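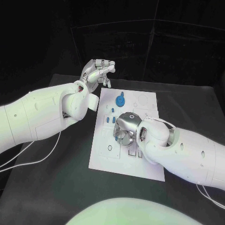
El ruido que queda en la sala

La absorción acústica de un textil depende menos de su grosor que de la distancia que lo separa de la pared. Un cortinaje pesado pegado al paramento apenas actúa por debajo de los 1000 Hz; el mismo tejido, con una cámara de aire detrás, extiende su efecto hacia las frecuencias medias, donde se concentra buena parte de la voz.

En la nave que Fasora ocupa en Troncoso se midieron 391 posiciones de micrófono antes de colgar un solo panel. El volumen del recinto es de 2333 metros cúbicos, con cubierta metálica y solera de hormigón pulido: dos superficies casi reflectantes y enfrentadas. El eco flotante entre ambas era audible con una palmada.

La primera propuesta preveía 766 metros cuadrados de sarga ignífuga. Se descartó por peso y por mantenimiento —el polvo colmata la fibra y modifica la resistencia al flujo de aire—. La solución instalada combina bafles verticales de lana mineral, suspendidos en 9 hileras, con cortinas plisadas al 100 % en el perímetro. El plisado duplica la tela por metro lineal y mejora el coeficiente en graves.

Vurkeo, fabricante de los bafles, facilita valores obtenidos en cámara reverberante. Conviene leerlos con cautela: el efecto de borde de la muestra puede arrojar coeficientes superiores a la unidad, que no deben trasladarse al cálculo de Sabine sin corrección.

Queda pendiente la zona de carga, con portones de chapa que vibran al paso de las carretillas. Las mediciones allí se repetirán en noviembre, con la ventilación parada.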